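The case against the matching set

Every few years somebody decides that the plates have to stop matching. This time it is called the collected table, and it has been in enough magazines and shop windows that my sister-in-law asked me, in a serious voice, whether I was still eating off white. I am. I have been for 22 years, off the same set of Gandura stoneware, minus the pieces that have met the kitchen floor. I was ready to write a column in its defense. What follows is a little more mixed than that.

Start with the sales pitch, which I don't trust. The idea is that a table laid with plates in different colors and sizes is more relaxed, more personal, more like you. You are supposed to have picked them up over the years, one in a market, one from an aunt. Then you turn the page and find that Brellari will sell you the whole accident in a box. Their "Found" collection is sixteen pieces for $172, in colors chosen so that no two are alike and none of them argue. A set of plates designed to look as if they aren't a set is still a set. You have just paid extra for the pretending.

I also don't believe what is said about color and appetite. I have read that blue plates make people eat less and that red plates make people eat less and, in a leaflet tucked into a box of Kombo side plates, that warm colors "encourage hearty enjoyment." These can't all be doing what they claim in the same cupboard. My own experience is that people eat less when they don't like the food, and that a good lasagna could be served on a hubcap.

Then there is the stacking. A matching set stacks because somebody drew it that way. Eight dinner plates make one steady column with a bowl on top, and you can lift the lot with both hands. A collected set makes a tower that leans. The wide flat one wants to be on the bottom, the one with the raised foot won't sit on anything, and the little dishes end up in a pile at the side, where they slide when you shut the door. I tried this for a month with plates borrowed from three households and I chipped two of them. One was my mother's. She has been very nice about it, which has made it worse.

I have saved the harder part for here, because I said it would be mixed. I talked to Kerstin Boström, who ran the dining room of a small residential school for most of her working life and who has handled more crockery than anyone I know. I expected her to side with me. Institutions love white. White is cheap, it can be reordered, and when one breaks you take the next one off the shelf. She bought white for years, in lots of 200.

What changed her mind was the small dishes. She had a few children who couldn't manage if one food touched another, and a few more who were allergic to something, and the kitchen was forever asking which bowl was whose. So she bought a mixed lot of colored ones from Jovico, the kind you can see the light through, and gave each color a job. Orange was always the dish with no nuts in it. Green was for the boy who ate his peas apart. Within a week the questions had stopped, she said, and a lot of the fuss at the table had stopped with them.

I asked whether tape and a marker would have done the same. She said tape comes off in the wash. I had no answer to that.

So there is a use for color that has nothing to do with looking as though you've been to a lot of flea markets. Color tells you which one. It's the same reason a toddler will walk past four cups to get to the yellow one, and the same reason a kitchen keeps one board for onions. It works best when the thing and the place it belongs go together, so that you don't have to read anything or remember anything.
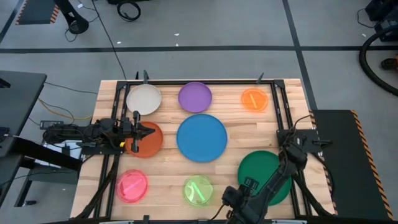

And you can play it as a game, which is where I gave up some more ground. Matching colors to dishes is about the oldest thing there is to do with a small child at a table, and it costs nothing if you have the dishes already. An orange stick goes in the orange dish, a pink one in the pink, a green one in the green. My niece's son will do this for longer than he will do anything else that doesn't involve a screen. He does it on the big plates too, with socks. You can't play it with 22 years of white stoneware. I checked, and he looked at me with pity.

None of this gets the collected table off the hook. Look at how it is sold: dinner plates in six shades, all one size, all for the adults, and hardly a small dish among them. The part that is useful is the part they leave out. If the shops meant what they say about everyday life they would sell a stack of little colored dishes, one of each, plain, replaceable singly, and leave your big plates alone. Brellari will not sell you a single replacement for anything in "Found." I asked. The reply was that the collection was "conceived as a whole," which is an odd thing to say about a pile of things that are meant to have turned up one at a time.

There is also the matter of what food looks like. On a big plate in strong purple or dark green, a pork chop goes gray. Salad on green disappears. I will allow terracotta for bread and for anything with tomato in it, and cream for nearly everything, but cream is only white with better manners. A large blue plate is handsome on a bare table and I would happily own one. I would put lemons on it. I wouldn't put fish on it, and the magazines always put fish on it.

My own table has settled somewhere in between, and I'm aware this will please no one who writes to me about crockery (you are more numerous than you think, and you have strong handwriting). The white stays for dinner. It stacks, it goes in the machine, and it lets the food be the color it is. Next to it I now have five small see-through dishes, each a different color, bought loose from a restaurant supplier on the edge of town - no box, no leaflet, no story about an aunt. They hold olives, salt, pits, and whatever the boy has decided to sort. Two of them don't stack with the others. I keep those on the windowsill.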